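Switching from film scans to rendered backgrounds for the club newsletter?

tidewrack
Our print newsletter has used scanned slides as page backgrounds for as long as I've edited it. The scanner is dying and the slides are mostly faded. I'm thinking of moving to plain rendered pictures, greys mainly, with the text boxes on top. We print 70 copies on the office machine at Golport and mail them. Has anyone here done this and regretted it?

onden_bill
Did it for a church bulletin. Greys print fine if you keep them light. Anything dark soaks the paper and the back side becomes hard to read. What weight stock are you using?

tidewrack
Whatever is in the tray. I think it's ordinary copy paper.

onden_bill
Then that's your first problem, before backgrounds. Go up one weight and run the same page again.

Shahnaz Abeysekara
I disagree with Bill on keeping everything light. If the whole page is pale it looks like the toner ran out. I put one darker picture per issue, inside a column, and leave the other pages white. Members noticed and liked it. This one has a dark grey area low down and a light silver-grey piece running on a diagonal, so you get both ends on one sheet. 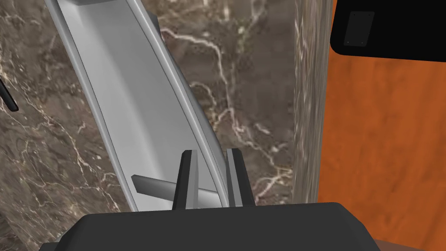 Shahnaz Abeysekara

Print it at column width first, then at full page. On our old Grosto the dark part came out with stripes at full page and was clean at column width. If yours stripes at both sizes, clean the drum before you blame the file.

pkn_letterpress
Backgrounds behind body text are a bad idea at any darkness. People over a certain age can't read it and they won't tell you, they'll just stop reading. White paper, black type, one picture with a caption. I've set type since 2000 and have never had a complaint about white paper.

tidewrack
Our readers expect a background though. It's been that way for 17 years.

pkn_letterpress
Expecting it and reading it are two different things. Send half the list a plain version in December and ask which they prefer.

onden_bill
That would be two print runs for a small club. I wouldn't. Do a plain version of page 4 only and leave the rest as it is.

Shahnaz Abeysekara
Page 4 is a good compromise. Prakash Namboodiri does the Unnithan garden society sheet and he keeps a background on the cover – very faint – and nothing inside. It reads well and he uses half the toner I do.

tidewrack
OK. Heavier paper, a faint cover, one darker picture inside a column. I'll run the test page on Monday at both sizes and post what the drum does.

pkn_letterpress
Still one background too many, but better than before.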